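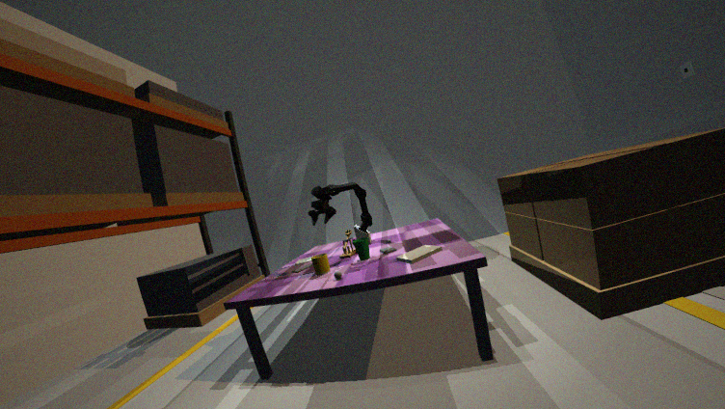
4. Raccordement et réglage de la console de façade

La présente section s'adresse aux régisseurs des groupes accueillis au Vilunitz. Elle couvre la mise en service de la console Plurkent, du branchement du boîtier de scène jusqu'à la fin des balances. Le réglage des retours est traité en section 5.

4.1 Mise sous tension

1. Vérifier que tous les faders, y compris le général, sont en position basse.

2. Relier le boîtier de scène à la console par le câble réseau vert, port A. Le port B est réservé à l'enregistrement.

3. Mettre sous tension dans l'ordre suivant : boîtier de scène, console, amplificateurs. L'extinction se fait dans l'ordre inverse.

4. Attendre que le voyant SYNC soit fixe. S'il clignote encore au bout de 2 minutes, débrancher le câble réseau et reprendre à l'étape 2.

ATTENTION : ne jamais brancher ni débrancher un micro à condensateur lorsque l'alimentation fantôme est active sur sa voie.

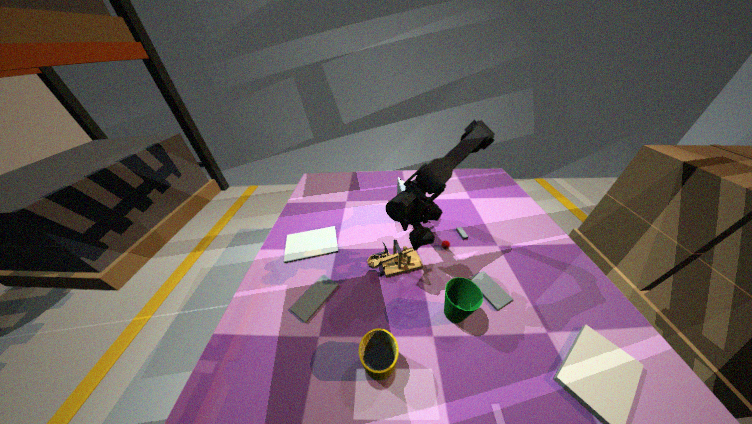
4.2 Chargement de la scène d'accueil

1. Appuyer sur SCENES, puis sélectionner la mémoire 200 (« Accueil groupe »). Cette mémoire remet à zéro les égaliseurs de voie et rétablit le patch de la salle.

2. Saisir le code régie 677 à la demande de la console. Le code donne accès aux voies et aux départs auxiliaires ; les réglages du système de diffusion restent verrouillés.

3. Enregistrer immédiatement la scène sous le nom du groupe, dans une mémoire libre. La mémoire 200 ne doit pas être écrasée.

Note : les scènes préparées sur clé USB sont acceptées si elles proviennent d'une console de même génération. Le patch d'entrée doit alors être contrôlé voie par voie.

4.3 Balances

1. Régler le gain de chaque voie avec le musicien jouant à son niveau de concert. Le vumètre doit se tenir dans la zone verte, les crêtes pouvant atteindre le premier segment orange.

2. Activer le coupe-bas sur toutes les voies de chant et de guitare.

3. Procéder dans l'ordre batterie, basse, guitares, claviers, voix. Pour les soirées à 4 groupes, la dernière formation à jouer passe la première en balance.

4. Monter le général jusqu'au repère blanc. Le limiteur Siriwardena placé en sortie ne doit pas s'allumer en continu.

5. Enregistrer la scène avant de quitter le plateau.

ATTENTION : le niveau sonore affiché en régie fait foi. En cas de dépassement prolongé, la régie de la salle est habilitée à réduire le général sans préavis.

4.4 En cas de perte de signal

1. Couper le général.

2. Contrôler le voyant SYNC, puis l'état du câble réseau côté scène.

3. Basculer sur le câble de secours (rouge), port A.

4. Remonter le général progressivement une fois le voyant fixe.

Mavoven – Service technique – Guide d'accueil, mise à jour du 27/9/25 – Contact : formulaire en ligne – Tous droits réservés – Haut de page

Commentaires

basse_fretless : Bonjour, le port B peut-il servir si on apporte notre propre enregistreur ? Rien là-dessus en section 6.

regie_nomade : Oui, on l'a fait en juillet, il faut juste prévenir la régie avant les balances.

Loulou_batt : Le câble de secours était noir quand on est passés, pas rouge. À vérifier.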